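Last updated: Wednesday

Re: jam supper, what do we need?

Norbert Ondrejka wrote:
> Do we have enough plates for the Wostside supper? I only
> found 18 in the hall cupboard and the Sturnis folks want
> to bring their cousins. Also, is beet relish still on?

Hi Norbert and all,

Oh yes, the relish is on! I have the Pylypenko recipe (the one with way too much garlic) and I'm making four big jars this weekend. Bring your own plates please, any color, we are not fancy. I'm packing my yellow ones.

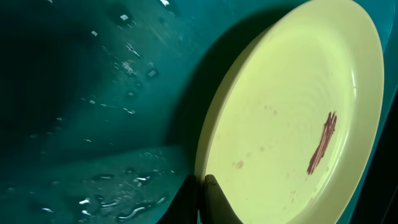 A yellow plate, in the sink

Can somebody with a truck get the long benches from Pollden? I called and they open at 9, but the guy was kind of grumpy about it, so be sweet to him. We have 109 names on the list now and I keep getting more! 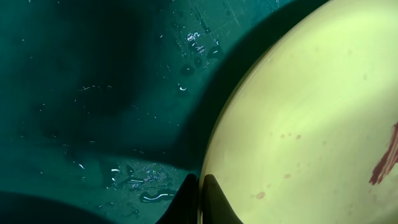 Red streak and speckles on yellow

Raffle tickets came in a roll of 1000, so we're set until March at least. Norbert, do you still have the cash box key? I looked in the blue tin and it's not there.

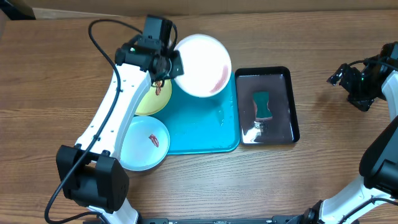
Dishes on the wood table, white bowl on the teal tray

Rides: I can fit three in my car if nobody minds the dog.

See you Wednesday,
Marcy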